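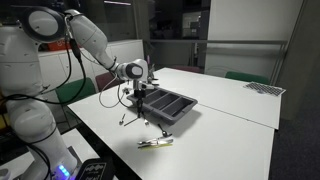

January
By Vlasta Georgiev
9 minute read

Chapter 4
The Menu as a Document

Before a customer tastes anything you cook, they will read something you wrote. Most cooks find this unfair. They have spent years learning to hold a sauce together and eleven minutes typing up the dish it goes on, usually on a phone, usually leaning on a chest freezer. Then they wonder why the lamb doesn't sell.

This chapter is concerned with menus: how they are worded, ordered and priced, and how much harm a single adjective can do. Chapter 3 dealt with costing a dish. You will need your worksheets from that chapter, so if you skipped them (a fair few of you did, going by past years), go back and fill them in now. Pricing a menu without food costs is a kind of creative writing, and we have enough of that to deal with already.

4.1 What a menu is for

A menu has a plain job. It tells people what they can have and what they will pay for it. Everything else it does, and it does plenty, is laid over the top of that job and should never get in its way.

Consider the Surudell, a dining room in Piltham that opened with a menu of single nouns. "Beetroot." "Smoke." "Hen." The idea was that diners would ask their waiter, and a conversation would follow. A conversation did follow. It was the same conversation at every table, it went for most of the evening, and by nine o'clock the floor staff were reciting the hen in the voice of people reading out a lost property list. One waiter wrote the missing words on a card and propped it against the water jug. Customers much preferred the card.

The Surudell's food was good. I ate there twice and would have gone again, had I not ordered Smoke the second time. It was an eggplant, and I don't care for eggplant, and I would have been glad of the chance to say so.

4.2 The three jobs of a dish description

A dish description should let the reader picture the plate, rule it out if they need to, and say its name aloud without embarrassment. The last of these gets the least attention. People will not order what they can't pronounce in front of their mother-in-law. If you want to sell a dish with a difficult name, put the plain English beside it in the same size type. Italics underneath, in pale grey, in a room lit by one candle, don't count.

Ruling things out matters just as much. A guest who hates coriander and finds it on the plate does not admire your restraint in leaving it off the menu. Allergens are a separate and much more serious subject, with legal duties attached, and they get a chapter to themselves.

As for picturing the plate, name the main ingredient first, then how it was cooked, then what comes with it. "Roast chicken, bread sauce, greens" will never win a prize. It will sell chicken.

4.3 Adjectives and their cost

Abdul-Rahman Ametepe ran the kitchen at Belmonte for many years and trained half the cooks I know, several of them on purpose. He kept a list of banned words taped inside the pass. "Pan-fried" was on it, on the grounds that he owned no other means of frying. So was "medley". So was "nestled", beside which he had written, in capitals, IT IS A POTATO.

You may find this harsh. Try it on your own draft, though. Strike out every adjective, then put back only the ones that would change somebody's order. "Spicy" goes back. "Slow-cooked" probably goes back. "Honest" stays out, particularly before "burger", as it raises questions about the others.

The exception is provenance, where a true detail earns its space. If the trout comes from a named farm and you have the invoices, say so. If it came from that farm one time, in spring, leave the farm out of it.

4.4 Length

The café at Joltau once offered 45 mains. The kitchen had 3 burners. I will leave the arithmetic to the reader, as the owner left it to the cook.

Long menus are mostly written out of fear. Somebody once asked for a schnitzel, and so there is a schnitzel, and there will be a schnitzel until the building comes down. Each dish drags its own ingredients into the coolroom behind it, and some of those will die there. Section 4.6 gives a method for deciding what to cut, and a few phrases to use on the regulars afterwards.

Before you read on

Collect four menus from places within walking distance of your home. At least one should be a takeaway, because takeaway menus are often the best written of the lot. Mark every dish you could describe to a friend after a single reading. Bring them to class, and please wipe them first.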